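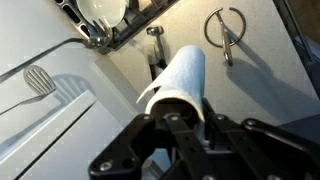
## Travik Countertop Spice Rack, 14 jars

The Travik is a spice rack. It holds spices. We've been selling kitchen goods at Cokereo long enough to know that this is where most product pages start talking about your culinary journey, so let's skip to the part where you find the cumin.

You get two steel shelves, one above the other, with seven jars on each. The upper shelf sits far enough back that you can lift a jar off the lower one without skinning your knuckles. The first version didn't manage this. We sold 546 of those, and if you own one, the replacement side panels are free. Write to us and be as rude as you like.

### What's in the box

- Two shelves, two side panels, eight screws
- 14 glass jars with screw-on lids and shaker inserts
- A sheet of 51 printed labels, including three for paprika, as people have opinions
- A sheet of blank labels, for whatever you brought back from vacation and can't identify
- A hex key, to join the others in your drawer

### Where to put it

Spices dislike heat, light and steam, and everybody keeps them next to the stove anyway. We've given up arguing. If you have a stone counter running up to a gas stove, with a frying pan parked on the grate, you already know where your rack is going to end up. Put it at the far end of that counter if you can stand the walk. Ground spices fade first; whole ones will put up with your habits a good while longer. And please don't shake a jar straight over a boiling pot. Steam gets in, the garlic powder sets like mortar, and we get an email. 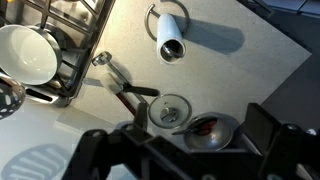 Cleaning the rack takes a damp cloth and very little ambition. The shelves lift out once you loosen the top screws, and the jars can go in the dishwasher without their lids. The side panels have rubber feet, which will grip a smooth surface but should be wiped now and then, as crumbs collect under them. On a speckled gray stone counter you may not see those crumbs for months. Some of us consider that the main selling point of speckled gray stone.

### Finishes

**Oda** is the plain brushed version. It shows fingerprints, but it also forgives scratches.

**Skuvach** is the dark green powder-coated one. It was meant to be a limited run in January, and then it outsold the other. Samira Najjar, who designed the rack, still prefers the Oda and would like that on record.

### Questions we keep getting

**Do other jars fit?** If they're no wider than ours, yes. Square ones fit too, though they look smug.

**Can I mount it on a wall?** No. There are no holes for it, and the people who drilled their own have sent us pictures.

**Are the jars airtight?** They're tight enough for spices. Don't store coffee in them and then blame us for the coffee.

**Do you sell the spices?** We don't. We tried once, and the stockroom smelled of cloves until the lease ran out -- never again.

### Spare parts

Jars, lids and inserts are sold one at a time, and so are the screws. Last year we mailed out 1,858 spare lids, so wherever yours went, it has company. Labels come by the sheet only.

Page updated 2019-04-24: the Skuvach finish is back in stock.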